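Looking After Secondhand Books at Home

Tips for paperbacks and hardcovers that come in from sales, attics and other people's basements. Most of my own shelves are history and politics, bought used and read hard, so the advice leans toward plain reading copies.

Bugs, mold, smells and shelving are covered in that order.

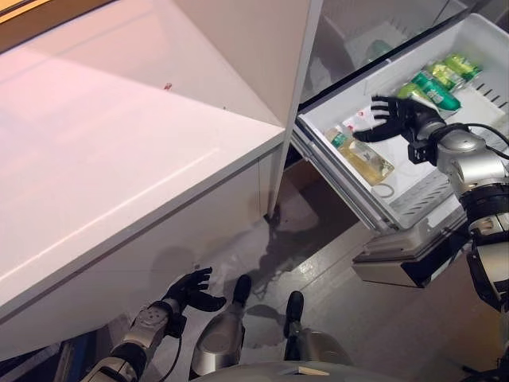
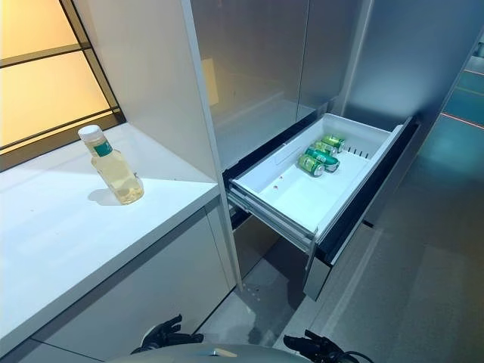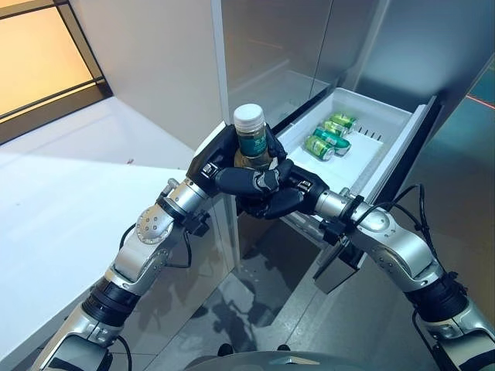
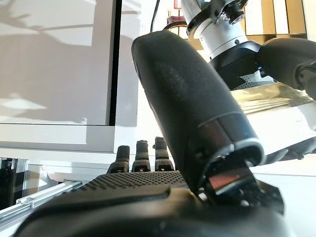 Check every used book before it goes on a shelf. Open it over a sheet of white paper, fan the pages and tap the spine. Small round holes, fine dust or anything that moves means the book stays out of the room for now. Freezing is the usual home treatment for insects. A pull-out freezer drawer like the one in the first picture is a good shape for it, and books can lie flat once any bottled drinks have been moved somewhere else. Put each book in its own zip bag, press the air out and seal it. Set the freezer as cold as it goes and leave the books for a full week. When they come out, keep the bags closed for a day so that moisture collects on the plastic and stays off the paper. If the book was badly infested, do it all again.

Don't freeze anything with leather covers, glossy plates that feel tacky, or a signature you care about. Take those to a conservator.

Mold

Fuzzy patches that smear are live mold. Bag the book, take it outside, and let it dry standing up with the covers fanned, out of direct sun. Brush the dry mold off with a soft paintbrush, working away from your face, and wear a mask. Throw the brush away afterward. A cheap paperback history can be replaced for the price of a sandwich, and I have put plenty in the trash.

Keep the room under 60 percent humidity. A small hygrometer on the shelf will tell you where you stand. In July mine goes over by late afternoon and I run the dehumidifier until bedtime.

Smells

For cigarette or basement smell, stand the book slightly open inside a lidded plastic tub, with a bowl of baking soda next to it. The soda should not touch the book. Leave the lid on for 30 days and change the soda once. Dryer sheets leave a residue and I don't use them.

Stickers and price labels

Warm the label with a hair dryer on low, then lift one corner with a fingernail and pull slowly. Leftover glue on a laminated cover comes off with a little lighter fluid on a cotton swab. Try a hidden spot first. On a plain paper dust jacket, leave the label alone — the paper will tear before the glue gives.

Shelving

Thick hardcovers are heavy, and long shelves bow. Mine sagged at 36 inches and have been fine since I cut them to 28. Leave a finger's width behind the books for air, and keep them off outside walls if you can. Tall volumes that lean will warp, so lay them flat, largest at the bottom.

Pull books out by the middle of the spine, pushing the ones on either side back a little first. Most torn spine tops come from a finger hooked over the edge.

Dust with a dry brush twice a year, book held shut, from the spine outward. Wipe down the empty shelf and let it dry before anything goes back.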